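2022-03-27

**Stunier opens its doors, keeps its numbers to itself**

FETBRIDGE – Stunier let the public into its training room for one afternoon, promising a look at how robots will soon tidy offices. Up to 300 people signed up. What they got was a look at people tidying offices, with grippers in their hands.

The company's idea is simple enough. Staff do small jobs with hand-held grippers, the movements are recorded, and a robot arm is supposed to learn from the result. Stunier says it has 700 hours of recordings so far and wants many more by September. Asked how often the arm gets a job right without help, a guide said the figure was "still being worked on."

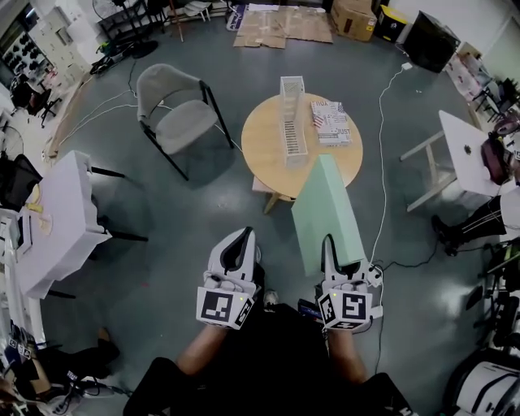 Lizelle Tshabalala said she had come to see a robot work and would have liked to be told beforehand that most of the afternoon was practice for one. She also wondered who would pay for a machine that needs this many hours of teaching before it can put a block on a table.

The arm did get its turn, in a demo lasting eight minutes. It moved a foam block from one spot to another, slowly, and dropped it once. A second try went better. Visitors who asked to move the block somewhere new were told the demo had a fixed layout.

Stunier plans to sell the system under the name Kiani, first to small offices. It would not give a price. Pesico, a supply firm that Stunier named as its first customer, said in a short statement that it had agreed to a trial and had not placed an order.

A second open day is planned for September, with room for 40 visitors.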